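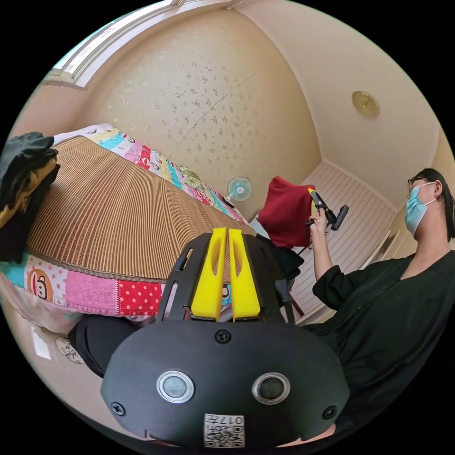

Carness Household Textile Survey: Data Card

Summary

The Carness Household Textile Survey is a collection of written records on how households store, wash, mend, and discard clothing and bed linen. It was compiled by the Suvbridge Office for Domestic Studies from questionnaires and home diaries returned in two districts, Carness and Allonstead. The collection is intended for teaching and for research into household work, water use, and the working life of ordinary garments.

This card describes the contents of release 2, the way the records were gathered, and the conditions under which they may be used. Readers of release 1 should consult the section on changes before combining the two.

Contents

The release holds 1000 household records. Each record is one row in the file households.csv and carries a household number, a district code, the size of the household, and the answers to 77 questionnaire items. The items are listed in codebook.txt in the order in which they were asked.

A second file, diaries.csv, holds the diary entries. A diary entry gives the type of article, its main fiber as stated on the care label, the kind of handling it received, and the time of day. Articles are coded as outerwear, knitwear, shirts, trousers, underwear, bed linen, towels, or other. Sweatshirts are coded as knitwear in both districts. Sleeping mats and mattress covers are coded as bed linen if they are washed at home and as other if they are not. 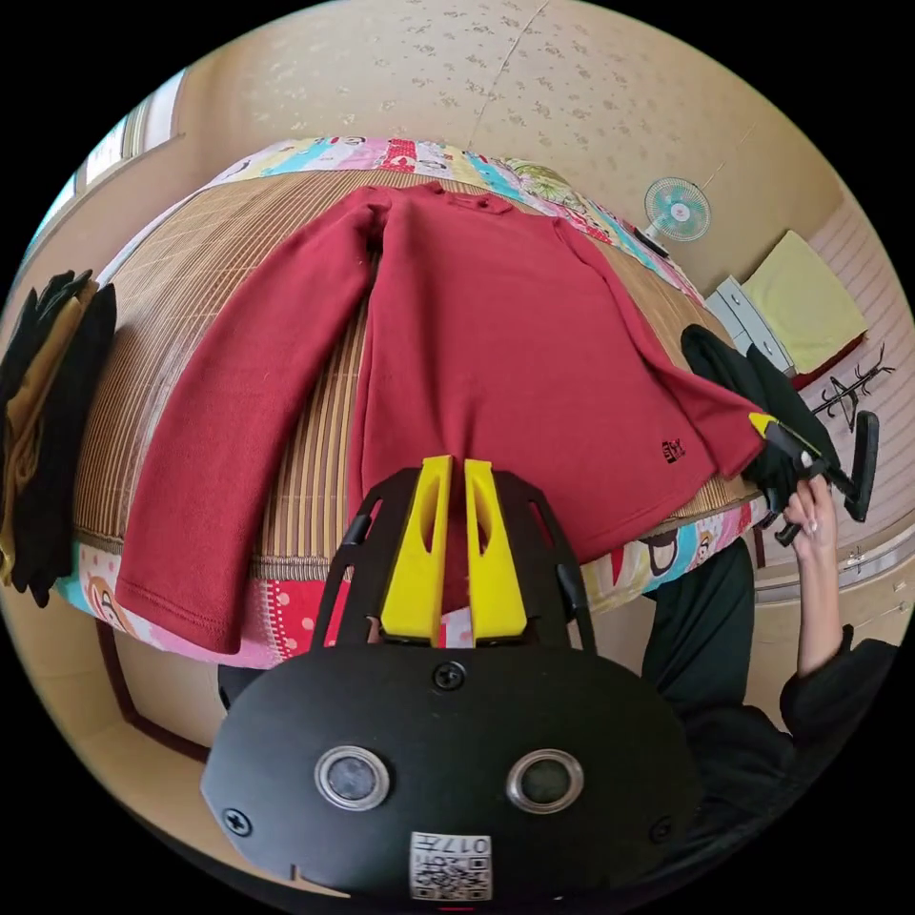
Page last changed: June, release 2

Collection

Questionnaires were delivered on paper and could be returned by post or at the Suvbridge district office. The adult who does most of the laundry was asked to complete the form. Where the work is shared, the household decided who would answer, and the field shared_work is set to 1.

Diaries were kept for one week, beginning on a Wednesday. The midweek start was chosen after a trial in Allonstead, where diaries that began on the weekend were often left blank in their final days. Respondents were asked to write an entry each time an article was washed, dried, folded, ironed, mended, or set aside for disposal. Putting on and taking off clothing was not recorded.

Questionnaires were issued in English and in Thai. The Thai text was prepared by the Ruangrit translation bureau and checked against the English by a second reader. Free-text answers in Thai are supplied in the original and in English translation, in the fields comment_th and comment_en.

Coding and missing values

An empty cell means that the question was not answered. The code 9 means that the respondent marked the answer "does not apply." The two should not be merged. In the item on tumble drying, for instance, code 9 indicates a household without a dryer, while an empty cell gives no information either way.

Fiber names were standardized during entry. Where a label listed several fibers, only the one with the largest share was kept. Articles with no readable label are coded "unknown," even if the respondent offered a guess.

Known limitations

Households with a garden or balcony are more common in the Allonstead records than in those from Carness, and comparisons of outdoor drying should take this into account.
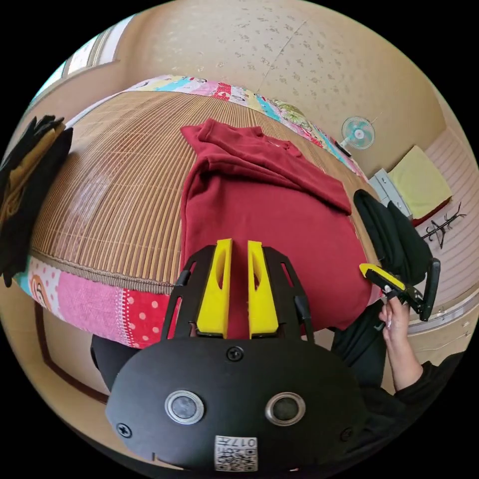
The diary week also fell in a mild season in both districts, so heavy coats and winter bedding appear less often than they would over a full year. Mending is likely to be underreported. Several respondents noted in their comments that they had replaced a button or closed a seam without writing it down.

No attempt was made to measure the weight of a wash load. The field load_size records the respondent's own judgment on a scale from small to large.

Changes from release 1

The field iron_temp has been removed. District codes are now letters instead of numbers. Duplicate diary rows from Carness have been deleted, and the household numbers have been left as they were so that earlier notes remain valid.

Terms of use

The records may be used free of charge for teaching and noncommercial research. Users may not attempt to identify any household. Published work should cite the collection by its full title and release number. Corrections should be sent to the Suvbridge Office for Domestic Studies with the file name and household number concerned.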